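Home Stories Archive About Submit

The Grasp Planner

6 min read
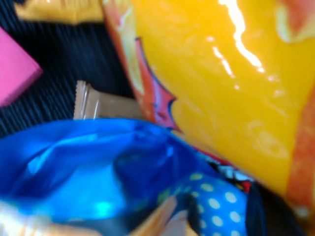

Wrist view, yellow bag over blue foil.

Karthikeyan Arumugam had the log open on the left monitor and the wrist view on the right. The planner had proposed 22 grasps on the yellow bag and rejected all of them.

He read the rejection codes. Nineteen were marked as depth invalid. The other three were marked as collision, and when he plotted them he saw that the collision was with the bag itself. The depth map had a hole in it the shape of the glare, a long jagged hole with a bend in it, and the filter had closed the hole by inventing a ridge. The planner was declining to put a finger through the ridge.

"It thinks there's a wall on it," he said.

Zerkska, at the next desk, did not look round. She maintained the motion controller and held that perception faults should be reported in writing.

He reported it in writing. He set the fill radius from 50 down to eight and ran the scoring again on the saved view. The ridge went. In its place came a confident grasp, scored well above the threshold, on the blue foil. He checked the segmentation. The mask for the yellow bag stopped at the orange-red border and started again on the other side of it, as two objects. The mask for the foil had taken in the polka dots and then carried on into the dark part beside them, where there was possibly nothing to hold.

The customer was Gajdoš, who wanted the yellow bag first. The order file said so. The order file had no opinion on masks.

"Merge on curvature," Zerkska said, still facing her own screen.

"You said in writing."

She typed for a few seconds. A message arrived: merge on curvature.

He tried it. Colour edges were now ignored wherever the surface on both sides bent the same way. The two halves of the bag became one. So, unfortunately, did the pink block and a piece of the ribbed surface under it, both being flat. He added a height test. He added a comment above the height test with his initials and the ticket number, 325, because the last height test in that file had no comment and had cost him most of January.

At 10/21/26 in the changelog the entry reads: "Merge regions by curvature, gate on height step. Fill radius reduced. See 325."

The run took around 300 milliseconds longer than before. Tellell, the scheduler, gave each planning call a fixed budget and killed anything that went over it. It killed this one. He had known the process for four years and still felt it as a rudeness. He moved the height test ahead of the merge, so that the flat regions dropped out early, and the call came back inside its budget with nine grasps, all on the bag.

The best of them was at the lower, crinkled part, where the film had given the depth sensor some texture to work with. The approach came in at a slant. He stepped through it in the simulator, waypoint by waypoint, watching the clearance figure shrink and settle.

"Would you run this?" he asked.

Zerkska rolled her chair over. She looked at the joint velocities first, as she always did, then at the approach, then for a long time at the number beside the grip force.

"Who set that?"

"Skullel." Skullel was the tuning service. It had set most of the numbers in the building.

"Halve it. There's air in those."

He halved it. The planner recomputed, kept the same grasp and lowered its score slightly, the way a colleague might agree to something while leaving a note. Zerkska rolled back to her desk. He put his hand on the mouse, moved the pointer to Execute — the button was still grey — and waited for the controller to accept the plan.

Previous story Next story Back to top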